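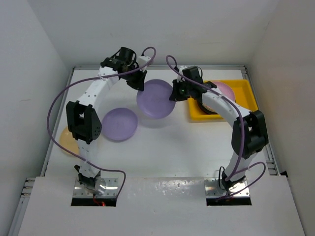
Vira Hutsuliak has a rule about product demos, and the rule is that she brings the plates. "Everybody demos with a foam block," she says. "I have never once been asked to clear a table of foam blocks."

Hutsuliak runs kitchens for a chain of daycare centers, and since December she has been trying out Winlow, a two-armed tableware sorter rented by the month from a firm called Dindar. The fee is $1,651, plus a $2,530 deposit she describes as "the part my boss reads out loud."

What does she get for it? Two arms, an enclosure to keep small fingers out, and a phone number answered by Rizwan Lashari, Dindar's entire support desk.

"He's very calm," she says. "I called him six times the first week. By the end I was calmer too, or possibly just tired."

Her chief worry was grip. Children's plates are light, slick and shallow, and they lie flat on a table as if they had been ironed there. Lashari admits this is the hard part. "A mug wants to be picked up," he says. "A plate has no opinion. You have to get under the rim, and then you have to not squeeze like you mean it."

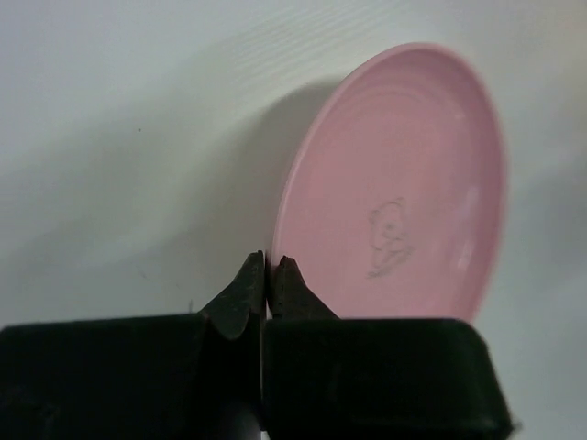 The pink bear plate, held by the rim.

Is it quick? Hutsuliak takes a while with that one. "My niece is quicker. My niece also wants to be paid and has a boyfriend."

She is less forgiving about the manual, which devotes two pages to unpacking and one paragraph to stacks. Lashari says a longer version is coming. He says it the way people talk about the dentist.
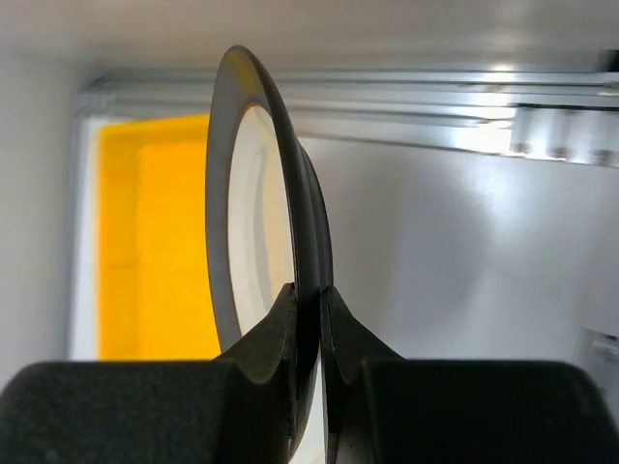 Two at a time

Stacks are where the conversation gets testy. Nested dishes can look like one thick dish to a gripper, and Hutsuliak wants them separated before they go anywhere. Lashari wants her staff to do that.

"Then I'm renting half a machine," she says.

"Two arms," he says. "It's two arms."

She has extended the rental through the spring.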